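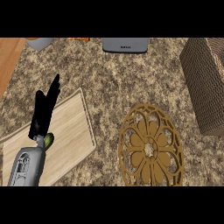 December, 09:40

Sim cell Pistus, kitchen layout. Picking up from the gripper swap. Goal for today: get the cucumber transfer stable enough to put back in the nightly batch.

Symptom from last night's run: cucumber creeps along the fingers during the lift off the cutting board, then pops free with a large velocity spike. Two failure types in the log, slip and ejection. Ejection always follows contact near the base of the gripper, slip is spread over the whole finger length. Treating them as separate faults.

Checked first:
- Physics step 2 ms, render every 20 steps. Unchanged from the Flandgate config.
- Finger collision meshes. The right one was still the convex hull from the old gripper. Hull is fatter than the visual mesh near the base, so the cucumber starts the close already in penetration. That explains the ejections.
- Cutting board collision is a plain box. The rim or groove is visual only. Leave it.

Replaced the right finger hull with the decomposed mesh from the Aryee repo. Reran seed 43, the worst one. No spike. Slip still there, smaller.

11:15

Slip. Grip force limit was fine, friction was not. The cucumber material had fallen back to the scene default when the asset was re-exported. Put the override back in the object file this time, the scene file gets regenerated and loses it. Should have been there from the start.

Also found the wrist joint damping at 2000, copied over from the shoulder. Wrist lagged the command on the lift and then caught up. Restored the value from the Porkdale setup and the lag is gone on the joint plot.

Randomizer: board rotation stays on. Trivet and basket poses frozen for now, want one thing moving at a time. The trivet is expensive in contact because of the openwork. Swapped its collision for a flat disc. Anything small enough to drop through the gaps will now sit on top, note this if someone adds small props.

14:30

Camera check after the restart. Black bands top and bottom are the letterbox from the resize step, same as before the swap. Downstream loader expects them, do not crop.

Full set of 20 seeds: no ejections, 2 slips, both with the board turned far enough that the approach comes in along the cucumber. That is a planner problem, not contact. Ticket opened against the grasp sampler.

To do
- regenerate left finger mesh the same way, it is still a hull
- add a startup check for missing material overrides
- diff the remaining joint gains against Porkdale
- unfreeze basket, rerun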